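Mamineo: wrist camera episodes for connector and board handling

Hi, I'm Randa Karaki, and this is the data card for Mamineo, the set Samira Aoun and I put together for our work on learning small-part insertion from wrist video. If you only want the files, skip down to the layout part. If you plan to train on it, please read the whole thing, it's short (I tried!).

The question we started with was pretty narrow. Can a policy that only sees the wrist view learn when to stop pushing? We had a fixed overhead camera in our first version, called Jitix, and the policy leaned on it so hard that moving the camera a little wrecked everything. So for Mamineo we dropped the overhead view and kept the wrist stream plus joint positions and gripper opening. There's no force channel. I know, I know, everybody asks. We wanted to see how far pictures would get us first.

There are 2748 episodes, all teleoperated by Samira or me at our lab in Abu Hammour. Of those, 876 are marked as failed, and we left them in on purpose. A failed episode is one where the operator hit the stop pedal or let the timer run out. If you filter them out you'll still have plenty to train on, but our stop predictor got noticeably worse without them.
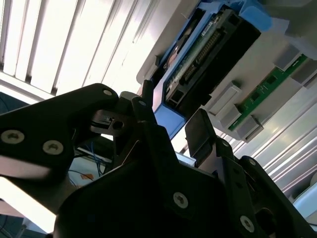 Lighting is the part I'd change if we did it over. We recorded at all hours with no fixed exposure, and strong daylight can wash out a good chunk of the view. Brurnden, our baseline policy, copes with that better than I expected as long as you turn on the brightness augmentation in the config. Leave it off and the thing gets very timid near the target, opening and closing the fingers like it can't make up its mind.

One more warning: please don't flip the frames left to right. It sounds like free data, but the joint positions don't flip with them, and I lost most of a week to that one. Small random crops are fine.

For results, we held out 400 episodes and split them by session, so near-identical takes don't end up on both sides. The split is in splits/heldout.txt. On the real arm we ran 100 trials per policy, and the logs are in the results folder with the operator's notes, typos and all.

Layout: each episode folder has wrist.mp4, joints.csv, gripper.csv and meta.json. The outcome label lives in meta.json under "outcome". Timestamps are in seconds from the start of the episode.

Last update was 16 July 2022, when Samira fixed the swapped columns in joints.csv. If your copy is older than that, download it again. We're hoping to add a force channel in August, and bug reports are welcome in the issue tracker.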